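Briltitis board setup task: FAQ

Short answers, will tidy up later. Email Akinyi if something is missing. Last edit Monday.

What is the task?
Chess pieces start in a tray. Arms have to get them out and stand them on the board, on the square we asked for. Sounds easy. Isn't, for a policy that learned everything from demos.

Why chess pieces?
Small, shiny, all different shapes at the top. A pawn forgives a bad grasp, a knight doesn't. And scoring is simple, the piece is standing on its square or it's not.

How many demos?
408 recorded, 275 kept. The rest had a dropped piece, a teleop lag spike, or the operator gave up halfway. We do not train on those. Kipchumba Rotich did the sorting by hand.

What does the policy get as input?
Wrist views, one fixed view of the cell, joint angles. No depth. No markers on the board or the tray.

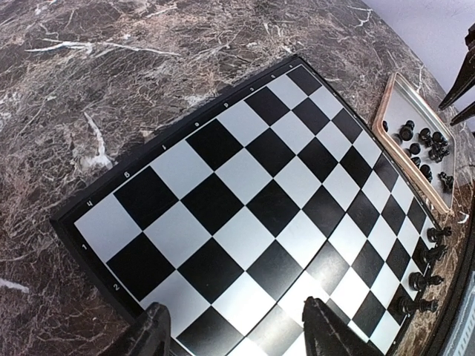
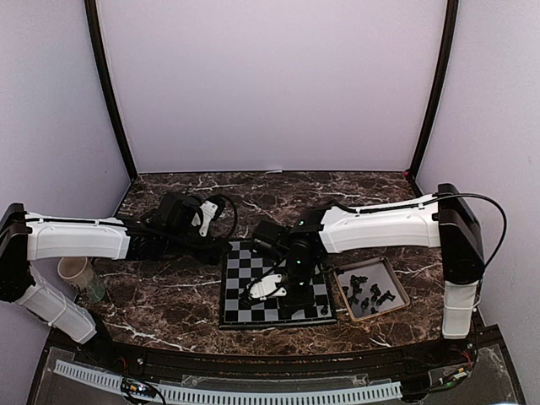 Wrist view first, then the fixed camera.

Do you need the wrist view at all?
Yes. We dropped it in one run and placement fell apart, grasping too. Fixed view alone can't tell a knight facing left from one facing right, not at our resolution. Wrist alone does better than you'd think but gets lost between tray and board.

What's the actual result then?
Main one: splitting the action chunks at contact helps. We cut each demo where the fingers close or open and train so no chunk crosses that point. Same data, same network, fewer knocked over neighbors. Gain is biggest on the last pieces of a row, where theres hardly any room for the fingers.

How long are the chunks?
8 steps near contact, longer in free motion. We tried 4, too jerky.

Does glare matter?
Some. Glossy board, polished table. We added brightness changes in training and it helped a bit. Moving the lamp helped more, but we left it where it was for the reported runs.

Does it play chess?
No. No moves, no rules, no idea whose turn it is. We get asked this every week.

Does it work with other boards?
Tried one other, the Plalov travel set. Smaller squares. Grasping carried over fine, placing was off by nearly half a square every time. Needs new demos I think.

Both arms at once?
Both are always powered and both are in the action vector. Wheter they both move depends on the demo.

Can I get the data?
The kept set, yes. Ask Akinyi Mrema for the Radebe share link. Discarded demos maybe in April, if Kipchumba has time to label the failures.

Code?
Training code is in the Brelutano repo, branch "contact-split". The readme is out of date, use the config files.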